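Ovine 3 lets two robot arms share one plan

Version 3 of Ovine, the planning software for tabletop robot arms, came out on Sunday, and it's the most interesting release the project has had in a long while. The big change is in how it treats a pair of arms working over the same table. Until now each arm got its own planner and a fixed zone, and if both wanted the same patch of table, one of them simply parked and waited. Now a single planner looks after both, and it re-checks the paths 34 times a second.

That sounds like a small bit of bookkeeping, but it changes what you can ask for. One arm can hold its gripper close to an object while the other comes in from a different side, and the planner works out the gap between them as they go. Thin upright things are a favorite test, a hardcover book stood on its edge for instance, where there isn't much room for two sets of fingers and a clumsy approach from either side will knock it flat. 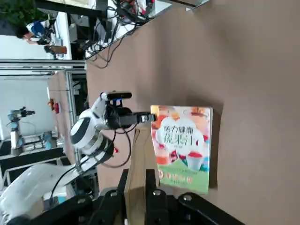 The team at Murakami, the lab where most of the code is written, says the hard part was cables. Earlier versions modeled the arm as a set of clean solid shapes and ignored everything hanging off it. Version 3 keeps a loose "slack volume" under each wrist, and you can set its size in the config file or let the software guess it from 14 short calibration moves. (Do the calibration moves! The guess is surprisingly good, and the hand-set values are a pain to get right.)

Perception gets some love too. Velon, the vision module that ships with Ovine, can now take wrist camera views from both arms and merge them into one estimate of where an object is and which way it points. It also scores each view for blur and shadow, so a smeared view counts for less — handy when the target is small and lies at an angle on a plain surface with nothing nearby to lock on to.

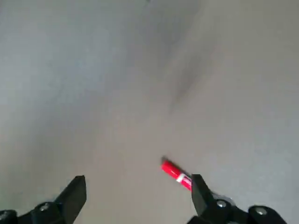
Grasp scoring has been rewritten around that merged estimate. When an object sits nearer to one finger than the other, the planner will shift the wrist sideways before closing, where the old release closed anyway and hoped for the best. There are 9 new settings for this, and the defaults are sensible enough that most people can leave them alone.

Existing Aludach project files still load, though zone limits are dropped on import and have to be added back by hand. A fix for that is planned for June.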